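Kitchen Scene Library Now Open to Member Laboratories

Vomorard has released the second edition of its simulated kitchen library, and members of the Lambrakis consortium may request access through the usual software desk beginning in September. The package is intended for groups that train or test manipulation software and that need a supply of household objects and rooms before moving to a physical arm. It replaces the first edition, which will stay on the download server through the end of the academic year and will then be withdrawn.

The new edition contains 552 objects and 388 room layouts. Kettles, pans, jars, drawers and cabinet doors make up the greater part of the object set, and each item is supplied with a mass, a friction value and a collision shape that may be edited in a plain settings file. Countertops, floors and cabinet fronts can be exchanged without rebuilding the layout. Lighting is set separately — a change that several laboratories asked for after the first edition, in which every room came with its own fixed lamps.

Our technical office had the package on trial over the summer. Staff installed it on two workstations, ran the supplied pick-and-place tasks, and then wrote a small number of their own. Installation took most of a morning, chiefly on account of the license server, and the written guide is out of order in the section on network ports. Once running, the software was stable. The overhead wrist view proved the most useful of the four camera positions offered, as it keeps both fingers of the gripper in sight during the approach.
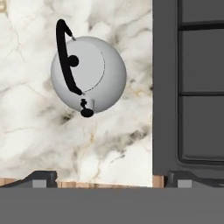
Volume 4, Page 4

The kettle task gives a fair idea of the level of difficulty. A rounded kettle stands on a marble countertop close to a gray cabinet, and the software must choose whether to approach by the curved handle, the small lid knob or the body. The round body offers little for flat finger pads to hold, and a grasp on the knob may lift the lid alone. Laboratories may move the kettle, turn the spout to any side, or bring the cabinet nearer in order to narrow the approach. Scores are written to a table at the end of each run, together with the gripper path and any contact with the furniture.

Two limits should be noted. Liquids are not modeled, so a pouring task can be judged only by the angle and position of the spout. Soft goods such as towels and sponges are present in the library but behave as stiff bodies, and Vomorard does not recommend them for grasp testing. The company has stated that cloth will be handled in a separate module, for which no price has been set.

The library reads scenes made with the Briltard layout editor. Files saved in the older Mirnanton format must be converted first, and the converter is included. Our staff found that cabinet hinges did not always survive conversion and advise checking each door by hand.

Access is covered by the consortium agreement for teaching and unpaid research. Commercial partners require a separate license, and should write to the software desk before installing any part of the package. Requests should give the name of the laboratory, the number of workstations and the operating system in use. An introductory session will be held online on a Tuesday afternoon early in the term — the link will be sent to all laboratories that have a request on file.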